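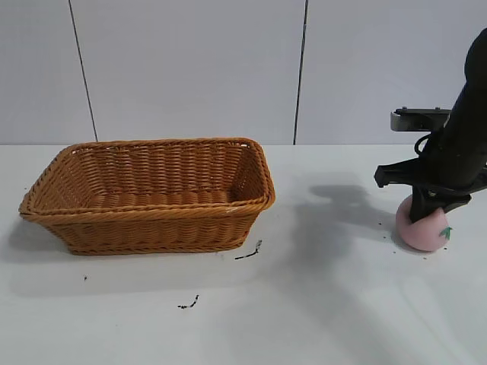 The arm and the foam peach, with the basket still empty.

Come teach a robot to put away fruit with us (spring call for participants)

Hi! I'm Sena Ackah, and I run the student robotics club at Zovstead with Edem Agbenyega. We're looking for 3 more people to join our manipulation project for the spring, and I'd love for one of them to be you, even if you've never touched a robot in your life. I hadn't either when I walked in, and I broke a power strip on my first night.

The project is called Grement. We want the arm to pick up a piece of fruit from anywhere on the table and set it down in a basket, over and over, with different fruit and the basket in different spots. It sounds like something a toddler can do (and yes, Edem's nephew came by and did it in four seconds), but getting an arm to do it reliably is a lot harder and a lot more fun than I expected. Foam fruit is squishy! Close the gripper too hard and it bulges out the sides, too soft and it rolls off toward the wall. I have very strong feelings about the peach at this point.

So what would you be doing? Mostly driving the arm by hand and recording what you do, so the program has good attempts to learn from. We have 1862 recorded attempts so far and 1255 of those are clean enough to use. The rest are drops, bumps, and one long evening when I had the basket position typed in wrong and didn't notice until we were packing up. You'll also help go back through the recordings and label them, and that part is slow, so bring headphones. If you write code, there's plenty of Python that needs love. If you don't, that's completely fine, we need careful hands and patience more.

We meet Tuesday evenings in the Opoku building, second floor, the room at the end past the copy machine. Sessions run two and a half hours with a break for food, and the club pays for the food. I'd ask you to plan on one session a week through the end of the semester. If you have to miss one for an exam, just text me, I really won't be upset.

This is a volunteer thing, so there's no paycheck, but your name goes on the project write-up and on our poster. We're also taking Grement to the Vevley student contest in September, and anybody who joins now can come along on the team if they want to. Last time we entered we scored 58 with a much clumsier setup, and I'm pretty determined to beat that!

You can apply if you're enrolled in any program here, any year. We've had a nursing student, two music majors, and a guy from accounting who is now better with the controller than I am. You do need to be OK standing for a good part of the session, and you'll do a short safety walkthrough with Edem before you run the arm on your own. Long hair gets tied back, and dangly bracelets stay in your bag.

To sign up, send me a few lines telling me your major, whether Tuesdays work for you, and something you've taken apart or put together (a bike, a sweater, a lasagna, whatever). No resume, please. You can drop it in the club mailbox by the Opoku front desk or hand it to me or Edem at any meeting. We'll be picking people in March 2019, and everyone who writes will get an answer from me either way.

If you'd like to watch before you decide, come on a Tuesday and pull up a chair. Edem will probably hand you the controller.

Sena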